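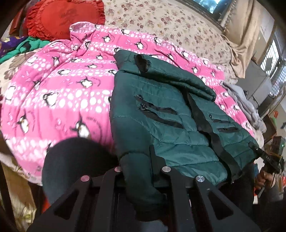
Puffer jacket on the penguin blanket

Search this list Enter keywords

Re: Room noise and the short story sampler
From: Despina Ardeleanu
Date: 04/08/2025

Hi Bence, and hi everybody else who is still reading this thread!

Bence Deák wrote:
> I've recorded the first 3 chapters for the sampler and there's a
> hum under everything. Noise reduction makes me sound like I'm
> talking through a pipe. Do I start over, or can this be saved?
> Also, how long should I leave between chapters?

Please don't start over yet. I had the very same pipe voice on my first Dultley story (I cried a little, then I ate a sandwich). What helped was doing less of everything. I cut the low rumble first with a high-pass filter, then ran the noise reduction very gently, and left the rest alone. A bit of hum under a good reading bothers people far less than you'd think.
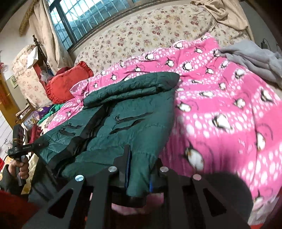 What I'd try, in order

Switch off the fridge if it's on the other side of the wall, and record a minute of plain silence. Compare it with the silence in your old files. If the hum has gone, re-read one page and see whether you can live with the difference. I set my high-pass at 100 and Horațiu goes up to 200 on his own voice, but he's a tenor and it would make me sound like a kazoo.

As for the gaps, I leave 4 seconds at the end of a chapter. Xiuying is putting the whole sampler together and she can trim, so too long is better than too short!

E-mail this message | Print this message

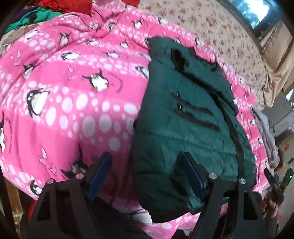
Gelside Home Narrators, Beginners' Team

One more thing while I'm here: Emilian still needs a reader for the Janjua story, the one with the two sisters and the ferry. It's short and there's hardly any dialogue, so it would suit somebody new. Write to him off list, please, or to me if you've lost his address.

Despina

3 replies | Share 4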